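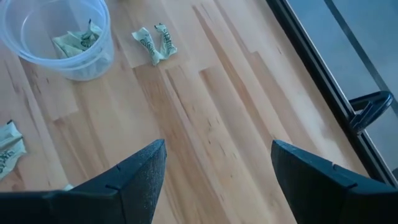 3 min read · 1,953 views

Search Prurnora Forums Search this thread Go

Clear tub on the table – best thing I ever did for small trash

plankandpolish
1/25/18
OK, I am way too happy about something this simple, so I have to share. For ages the big wooden table at work was where little crumpled green papers went to live. You'd set your mug down and there would be one under your elbow. We had a trash can by the door, one of those tall Fament ones with the pedal, and it stayed nearly spotless while the table filled up.

So I put a clear plastic tub right on the table. No lid, no label, nothing to press. And people use it! You crumple, you drop, you carry on with your day. Light wood shows every scrap, too, so a stray one bugs you until you pick it up.

Anyone else keep a bin ON the table? I'd love to hear what you use.

gravyboat_34
I like the idea but clear plastic would drive me nuts. I don't want to look at trash while I'm eating. We have a steel crock with a lid from Plirkimden and you'd never know what's in it.

plankandpolish
Ha, fair! But seeing it is what sold me. With a lid we'd forget about it until it smelled. With the clear one you glance over, see how high the green has climbed, and somebody takes it to the kitchen. 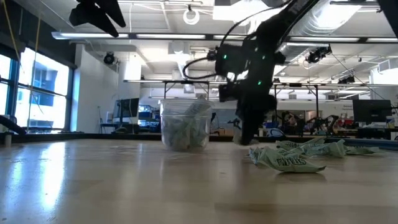 And the round shape helps more than I expected – you can spin it toward whoever is reaching, and there are no corners for bits of foil to get stuck in when you tip it out. I rinse it in the sink and set it back in the same spot. Twelve seconds, tops.

tidy_by_march
Love this!! I started a whole "table clear by March" thing at home and the snack wrappers are my weak point. Question though, do you flatten them first? Mine spring back open and push each other out over the top.

gravyboat_34
Fold in half, then in half again, then tie a loose knot. They stay put.

mossbucket
Knots are a pain if your town sorts by hand. Ours asks for everything loose. I'd skip the knot and get a bigger tub.

gravyboat_34
A bigger tub means a bigger pile sitting next to your lunch. No thanks.

plankandpolish
I'm with mossbucket on the knots but with gravyboat on the size (sorry, both of you). Small is good because it has to be emptied often, and emptying it is when the table gets wiped as well.

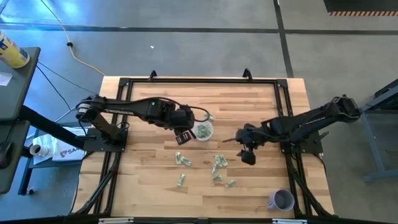 The other rule I've fallen into is that mugs get their own end of the table, well away from the tub. I had a cup of Güneş apple tea turn into a garbage can once and I'm not over it. Since then I park mine off in a corner and sweep everything else toward the middle before I start picking up – so much quicker than chasing scraps one by one around the edges.

tidy_by_march
Stealing the sweep to the middle thing tonight!

mossbucket
Does the tub scratch the finish? My table is 628 bucks' worth of maple and I'm nervous about dragging plastic over it.

plankandpolish
No marks on ours so far, but I lift it, I don't drag. You could stick felt dots on the bottom if you're worried.

gravyboat_34
Still team lid. But I'll try the mug corner.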